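**Pidton 2 planner released**

Jokholm, 2019-02-16. The software team at Bisht has released version 2 of Pidton, its motion planner for picking objects out of deep metal bins. The new version checks the whole wrist and its cables against the bin walls before a path is sent to the arm. The earlier one checked only the fingers.

"The walls gave us more trouble than the objects," said Ravindra Rathore, who leads the work. His group replayed 269 recorded picks to set the safety margin, and they chose 12 millimeters.

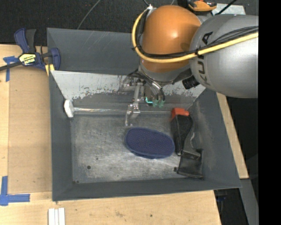 Planning one pick now takes 40 milliseconds longer. Mohit Uniyal, who wrote the collision module, wants to reduce this in the next update. Users of the Grondano driver must install it again after the upgrade.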